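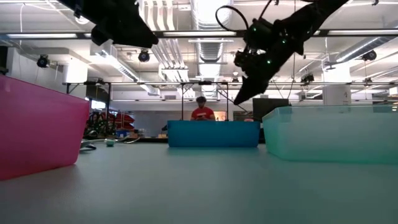 Pink, blue and green bins, with the grippers overhead

Halix Skerlow simple mobile phone

We have been selling mobiles from our shop in Plillodthorpe long enough to know that plenty of people just want to ring their sister and be able to hear her, and for them we keep coming back to the Skerlow. It has proper raised keys, a bright little screen and a speaker loud enough for a busy kitchen. It comes with no network lock, so you can pop your old SIM straight in.
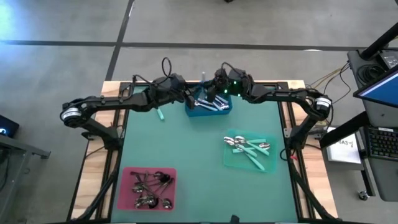 The battery is 1020 mAh, removable, and charges on the dock or by USB-C lead. Handset and dock together weigh 232 grams, and there are two SIM slots if you like to keep a number for abroad. 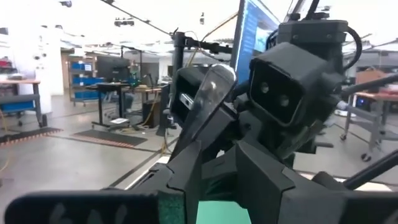 Close view of the gripper and the two-lens sensor head

In the box: handset, battery, dock, lead and a printed guide in nice big type. The Tamihana leather case is sold separately (the tan one is back in March). Every phone has a two-year guarantee.

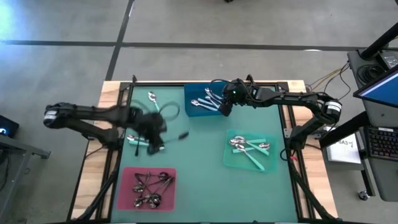
Spare batteries, back covers and docks are all kept in stock, and you are very welcome to come in and have a rummage. Ask for Ülle Vanags, who looks after the spares – she is in every day but Tuesday. If you have a drawer full of old chargers at home, do sort them before you order another, and a few open plastic bins like the ones holding the cutlery here make the job much easier. Bring in any leads you can't place and we'll gladly tell you which phone they fit.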